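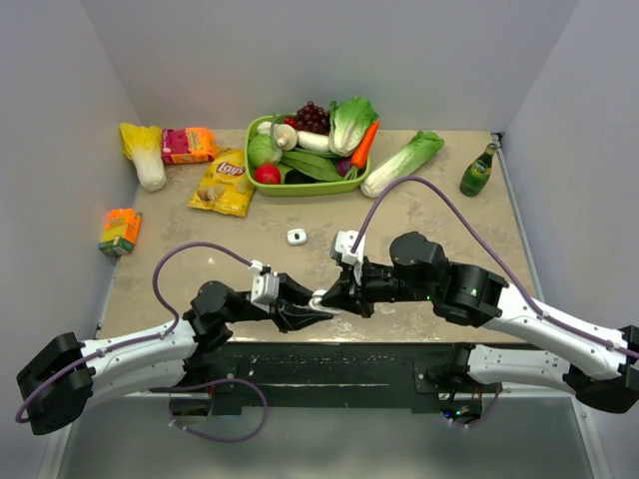 Grapes, cabbage, a carrot and a radish in a green basket.

Joltix Notes
Home | Guides | Templates | Shift Log | Contact

How to Write a Startup Checklist Your Operators Will Use

Posted by Bastian Kleinschmidt, 18 May 2020

18 shares | 4 comments

I have a soft spot for checklists, and I will admit that it took me a good many years to develop it. When I started on the utilities side at the Riviere plant, the boiler startup checklist was 260 lines long, printed on both sides, and kept in a binder so heavy that we used it to hold the control room door open in warm weather. People signed the last page and got on with the job from memory. I did too, and I'm not proud of it.

So if you've been handed the job of writing or rewriting a startup checklist, pull up a chair and let me walk you through the way I do it now. You don't need special software. A plain table in your word processor will do fine, and so will a pad of paper for the first round.

Step 1. Decide where the checklist begins and ends

Write one sentence at the top of your page that says what condition the unit is in when the operator picks up the sheet, and another that says what condition it's in when they put it down. For a feedwater pump I might write "Pump isolated and drained, locks removed" and then "Pump running on automatic, discharge pressure steady." Do this before anything else! Half the clutter in old checklists comes from a writer who wasn't sure where the job started and put in a bit of the shutdown, a bit of the maintenance handover, and somebody's favorite reminder about housekeeping.

Step 2. Walk it with the people who do it

Take your pad out to the equipment and follow an actual startup from one end to the other. Then do it again with a different crew, if the schedule lets you. Write down every valve and switch by its tag number as you reach it, in the order you reach it, and mark any place where the two crews do things differently. You'll want to come back to those places and have a proper talk with your engineer about which way is right — please don't pick one quietly at your desk.

Step 3. Sort the checks from the instructions

A procedure tells a person how to do the work. A checklist asks them to confirm that something has been done or is in the right state. If your operators need four paragraphs on how to vent a casing, that belongs in the procedure, and your checklist line can say:

Casing vented, vent valve V-810 closed

When I rewrote our boiler sheet this way, it went from 260 lines to 60. Nothing was thrown out, mind you. The rest moved into the procedure where it should have been all along, and I put the procedure section number beside each line so a newer hand could find it.

Step 4. Write each line so it can be answered

One item per line. Name the equipment, then the state you want it in. "Check lube oil" is a line that anyone can tick after glancing in the general direction of the sump. "Lube oil level between the marks on the sight glass" gives them something to look for. If you want a reading, leave a blank for it and print the allowed range right next to the blank, with the units. I once spent most of a December night shift trying to work out whether a column of figures on the Wellow compressor sheet was in psi or bar, and I wouldn't wish that on anyone.

Step 5. Put in your hold points

Pick the places where going on with a step missed could hurt somebody or wreck something, and set a clear break there. I use a heavy line across the table and the words STOP: SUPERVISOR INITIALS. Go easy with these. Our boiler sheet has 4, and each one gets taken seriously. The Vukmont version I was sent for comparison had one on nearly every page, and the initials were all in the same pen.

Step 6. Try it, then try it again

Give the draft to an operator who had no part in writing it and follow along without saying a word (this is the hardest part of the whole business for me, as anyone who knows me will tell you). Put a mark on your own copy wherever they stop, go back, or turn the page to find something. Fix those lines first, then run it once more with another person on another shift.

Once it's approved, put the revision number on every page, collect the old copies, and look in the desk drawers while you're at it. I found three earlier versions of ours under a stack of takeout menus.

Next week I'll get into shutdown checklists, where the order of the lines gives people a lot more trouble.

Share | Print | 4 comments
Previous guide | Next guide | Back to top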